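Ticket 1936
Queue: Gripper comparison, bench 2
Subject: Miranda fingers drop or squash soft packaging, Grostov fingers don't
Status: Open, waiting on parts
Priority: Normal

Opened, 9:40 am

Hello all, and thanks in advance for reading this one, because it's going to run a bit long. We've been swapping between the Grostov two-finger gripper and the new Miranda one on the same arm, same controller, same set of grocery items, and I'm getting results from the Miranda that I can't explain. Hard boxes are lovely. It picks them up, carries them over and puts them down as gently as you could ask. Anything with a bit of give in it is another story. The paper cups come up with a dent in the side, and the little jelly cups either squirt out sideways or get held so hard that the lid starts to lift.

The Grostov handled the whole lot last month without any fuss, so I don't believe it's the items. Force is set to 14 in the Unda controller for both grippers. Speed is the same for both too. I'd be very grateful for any ideas.

Reply, 10:25 am

Good morning! Sorry to hear it's being a pain. Before we go blaming the fingers, could you please check a few things for me?

Which profile is loaded in Unda? There's a separate one for the Miranda and it doesn't switch over by itself when you change the tool.
Are the fingertip pads the grey ones or the clear ones?
Did you run the open-close zeroing after you bolted it on? It only takes a minute and I forget it myself all the time.

If you could attach the log from one bad pick as well, that would be a big help.

Reply, 11:10 am

Thank you, that was quick! The profile was still the Grostov one, so I feel a bit silly. I've loaded the Miranda profile and the paper cups are much better now, with hardly a mark on them. Pads are the grey ones that came in the box. Zeroing was done yesterday after fitting, but I did it again to be safe and the number didn't move.

The jelly cups are still no good. I ran 14 tries with the new profile. It held on for 5 of them and lost the rest, nearly always at the moment of lifting. The log shows the fingers reaching their target width and then opening up again by a hair, as if something is pushing back.

Reply, 1:05 pm

Oh, that's a useful clue. I've had a read through the log (thanks for trimming it, the last one I was sent went on forever) and I think the fingers are closing on the dome. On a sloped wall the flat pad only touches along a thin line, and when the force builds up the cup wants to slide down and out. The Grostov fingers have a slight curl at the tip, so they end up tucking under the curve and you'd never notice the problem.

Would you mind trying these, one at a time, so we know which of them helped?

First, drop the force from 14 to 5 and leave everything else alone.
Second, turn the cup over so the lid faces up, and lower the approach height to suit.
Third, slow down the last part of the close. In Unda it's under Tool, then Motion, then Final approach.

Please put a fresh cup out for each round. A lid that has been squeezed already can behave quite differently, and we lost most of an afternoon at the Mostmont bench that way.

Reply, 2:50 pm

Right, all three done, and I made myself a cup of tea in between so I wouldn't be tempted to rush.

Lower force: no more lifted lids, but it still slips. Turning the cup over: better, though the fingers sometimes catch the rim on one side and tip it. Slower close: this made the biggest difference by far, and together with the lower force I'm getting steady lifts out of most starting spots. The trouble that's left is when the cup is sitting close to something else and the fingers have to come in at an angle.

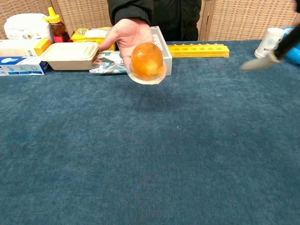
Should the jelly cups have their own force setting, separate from the boxes?
Give them their own preset. Save it in Unda under the item name with the force at 5 and the slow final approach turned on, and leave the boxes at 14 where they've been happy.

Reply, 3:30 pm

Preset saved and working, thank you so much. I've put the same one on the second controller so the two benches match. I also tried it on the paper cups out of curiosity, and they seem to like it as well, so I may move them over once I've done a proper run.

For the angled approach I've asked Mostmont whether they still have the curved tips for the Miranda. They think there are 2 sets left on the shelf and will send them across. I'd like to keep this ticket open until those are fitted and I've repeated the comparison with the Grostov on the same items. I'll post both logs here when they're done.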